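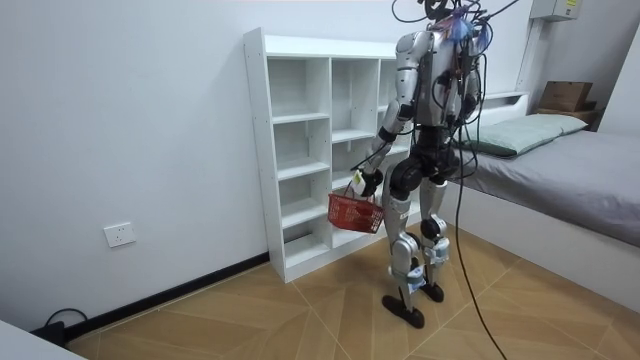 Figure 1. Humanoid holding a red basket by its handle at the shelving unit, Skultcombe test room.

Work package 2: operating rules for tethered humanoids in furnished rooms

Draft B of the rules went to Onditex for review in December. Margit Fekete logged 509 supervised runs against it; 461 met every clause. Most of the remainder failed clause 2, which sets the minimum clearance between floor cable and feet. Lilla Hegedűs has reworded the clause to require a cable check before each change of direction. The load limit for one-handed carrying is unchanged. Run logs now total over 2,609 pages. Open item: stop-button placement near beds.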